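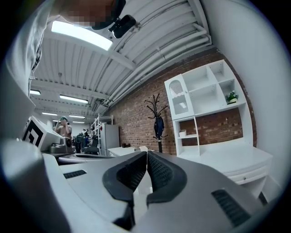 Lecture 4: Automation and the worker. Plastalley case

The company Plastalley had 14 hand packers. In March it started to teach robots by the demonstration of people. One task needed 3000 recordings, so the packer became also a teacher.
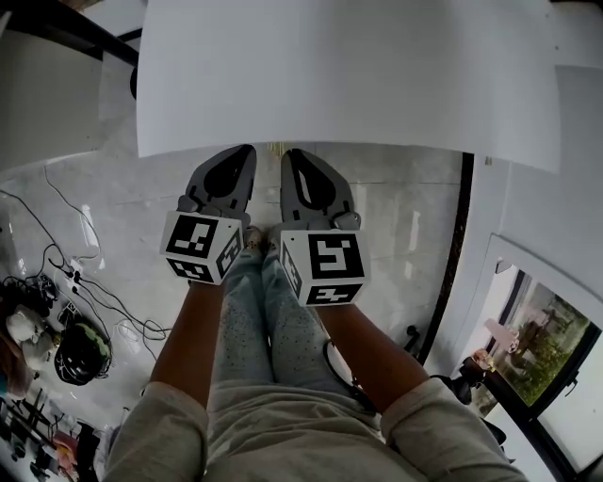

Fig. 2. Gripper fingers with marker cubes, at the forearms.

Please think what is lost and what is gained for this worker.

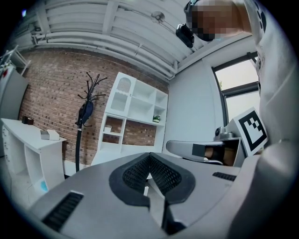

Who should be paid for the skill in the recordings?
At Plastalley the workers got an hourly supplement.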